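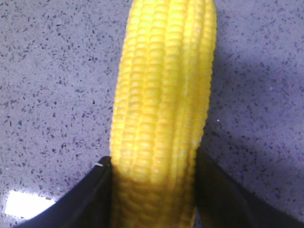 2019년 8월 28일, 동아리 작업실

오늘은 옥수수 잡기! 지난주까지 스펀지 블록만 잡다가 드디어 진짜 과제로 넘어왔다. 대회 이름은 Kereama 컵, 우리 팀 이름은 그대로 Nestgate. 본선이 1월이라 아직 여유가 있다고들 하는데 내 생각엔 별로 없다.

먼저 손가락 닫는 힘. 처음엔 스펀지 때 쓰던 값을 그대로 넣었더니 들어 올리다가 쭉 미끄러졌다. 명령값을 조금씩 올려 가며 해 보니 162에서 처음으로 끝까지 버텼다. 더 올리면 알갱이가 눌려서 감점이니까 당분간 162로 고정. 설정 파일에도 적어 두었음(Anas, 네 노트북에 있는 건 옛날 파일이니까 꼭 새로 받아!).

알갱이 줄 사이 골이 생각보다 도움이 된다. 손가락 끝이 골에 걸리는 각도면 잘 안 돌아가고, 줄 위에 올라타면 살짝 비틀린다. 손목을 조금만 돌려서 다시 잡게 하면 어떨까? Nikau는 고무를 덧대자고 하는데 규정집을 한 번 더 읽어 봐야 한다. 덧대는 두께 제한이 있었던 것 같다.

색 인식은 노란색이라 쉬울 줄 알았는데 조명 반사가 문제다. 조리대에 하얗게 번지는 자리가 생기고 알갱이에도 하이라이트가 생겨서, 윤곽을 딸 때 옥수수 한쪽이 자꾸 잘려 나간다. 반대로 손가락 바로 위 그늘진 데는 올리브색 비슷하게 나와서 하한값을 낮춰야 겨우 들어온다. 범위를 넓히니 훨씬 나아졌다. 알갱이 테두리가 올록볼록하게 따라 그려지는 걸 보고 둘이서 소리 질렀다 ㅋㅋ

모은 이미지는 거의 773장. 라벨은 아직 하나도 안 붙였다. Jiltus 폴더에 올려 두었으니 시간 되는 사람부터 조금씩 부탁.

다음에 할 것
- 손목 회전 후 다시 잡기 코드 (나)
- 규정집에서 손가락 덧댐 항목 확인 (Nikau)
- 스탠드 각도 바꿔서 반사 줄여 보기
- 껍질 있는 옥수수 두 개 사 오기. 껍질 과제는 힘 값을 처음부터 다시 잡아야 할 듯
- 왼쪽 손가락 나사 조이기, 닫을 때 딱딱 소리 남

Anas가 내려놓는 동작도 같이 보자고 해서 금요일에 한 시간 일찍 모이기로 함. 눕혀서 내려놓는 건 아직 아무 생각이 없다. 세운 채로 놓으면 넘어질 텐데, 일단 해 보고 싶다!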